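Lilstead Kept Things Diary

README and data card
Last edited 2025-07-06
Maintained by Mahsa Shokri and Mahtab Kiani

The Kept Things Diary is a set of written records about ordinary household goods and how long people hold on to them. It covers table linen, bedding, food containers, jars, bags, and small kitchen tools. Each record is one item in one household, with the year it came into the home, where it came from, what it was first used for, what it is used for now, and what happened to it if it left.

The data was collected in Lilstead from 60 households. There are 517 item records in this release. Earlier copies that were passed around by email have a different number of rows and should be deleted.

What is in the folder

items.csv: one row per item
households.csv: one row per household, linked by house_id
notes.csv: free text from the diaries, linked by item_id
codes.txt: the category and use codes, with short definitions
changes.txt: what was changed between releases
szulc_map.csv: a lookup table for moving our codes to the Szulc scheme

All files are UTF-8 with comma separators. Text fields that contain commas are quoted. Line breaks inside notes have been replaced with a single space.

How the records were made

Each household kept a paper diary, starting in September. The person filling it in walked through the home, picked the items they wanted to write about, and gave each one a line. There was no set list and no minimum. Some diaries have three lines in them and one runs to several booklets.

We typed the diaries ourselves. Mahtab typed most of the linen and bedding, Mahsa did the containers and kitchen tools, and we swapped a share of the booklets to check each other's work. Spelling was corrected only where it changed a code. Words people use for their own things ("the good cloth," "the picnic one") were left alone in notes.csv.

Table linen and bedding gave us the most trouble. A flat piece of printed cotton can be a tablecloth in one diary, a sheet in the next, and a dust cover in a third. We code by current use, and put the first use in its own column. If the diary gives two current uses, the one written first goes in use_now and the other goes in use_other.
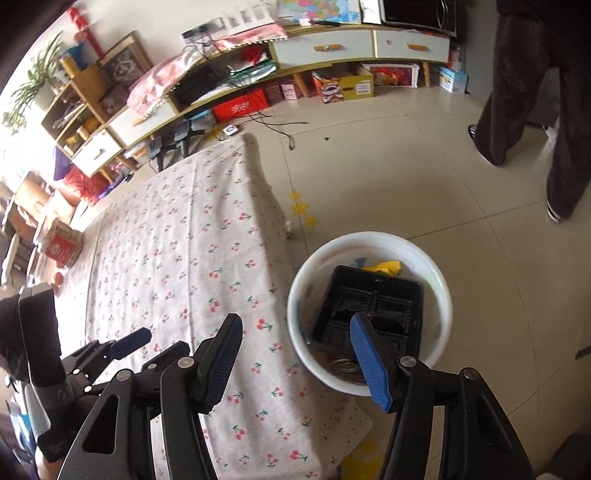

Column guide for items.csv

item_id: a number, unique across the release
house_id: links to households.csv
category: LIN (table linen), BED (bedding), CONT (food containers), JAR, BAG, TOOL
pattern: plain, stripe, check, fruit, floral, other, unknown. LIN and BED only
year_in: the year the item came into the home, blank if not known
year_in_sure: y or n
source: bought new, bought used, gift, handed down, came with food, found, unknown
use_first: see codes.txt
use_now: see codes.txt
use_other: see codes.txt, often blank
mended: y, n, or blank
left_home: y or n
left_how: thrown out, given away, sold, lost, cut up, or blank

A blank always means the diary did not say. We never used zero or "none" for missing values. In the mended column, n was entered only when the diary said the item had not been mended.

"Cut up" was added late, after we saw how many sheets had ended as cleaning rags. A sheet that was cut up and is still in the house as rags has left_home set to n and use_now set to RAG. Whether that counts as the same item is open to argument. We kept it as one record.

Notes on food containers

CONT includes bought storage boxes as well as packaging that came with food and stayed. The source column tells them apart. Divided trays have their own shape code, DIV, in codes.txt. They turn up holding buttons, screws, beads, seeds, paint, and sewing pins more often than food.

Lids were a problem. Most diaries do not mention them. We dropped the lid column we had planned.

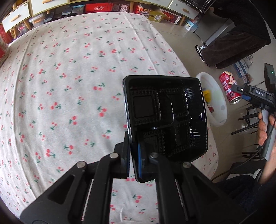
Black compartment tray, shape code DIV, with cherry-print fabric beneath.

Known problems

Years are soft. People round to the year of a move, a wedding, or a birth. If you plot year_in you will see spikes, and these should not be read as buying patterns. Filtering on year_in_sure = y takes out most of them.

The sample is small and came to us through a library notice and word of mouth. Renters are underrepresented. Households with no interest in keeping things probably did not sign up, so please do not use this data to say how long the average home keeps a tablecloth.

Pattern was typed from the diary wording. "Cherries" went under fruit, "berries and leaves" went under fruit, and "leaves" alone went under floral. Three diaries used "country pattern," coded as other.

Two booklets had water damage. Their rows are included where both of us could read them and agreed on the text.

house_id 0 is a test row. Remove it before counting. It will be taken out in the next release.

Privacy

Names, street names, and workplace names were removed from the notes. Family words such as "my aunt" were kept. Each note was cut at 900 characters, and a note that was shortened ends with [cut]. The household file gives size and type of home only. We do not share the paper diaries or the list of who took part.

If you recognize a household in the notes, please do not try to contact them. Write to us and we will look at the row.

Using the Szulc map

The Szulc scheme has fewer use codes than ours, so the map goes one way only. RAG, DUST, and PAD all become a single code. If you need to compare with the Varirport diaries, convert ours first and leave theirs as they are. Varirport did not collect pattern or mended, and their years are in five-year bands.

The Dullau set uses the same item codes as ours but counts a pair of pillowcases as one item. We count two. Split or join them before merging.

Terms of use

Free for study, teaching, and writing. Credit the Lilstead Kept Things Diary and give the release date. Short quotes from notes.csv are fine. Please ask before printing a note in full.

Planned changes

Remove the test row
Add a code for items lent out and not returned
Recheck mended for BED
Split JAR into glass and plastic, if the notes support it

Corrections are welcome from anyone who took part. Give the item_id if you have it, or the booklet color and the line if you do not.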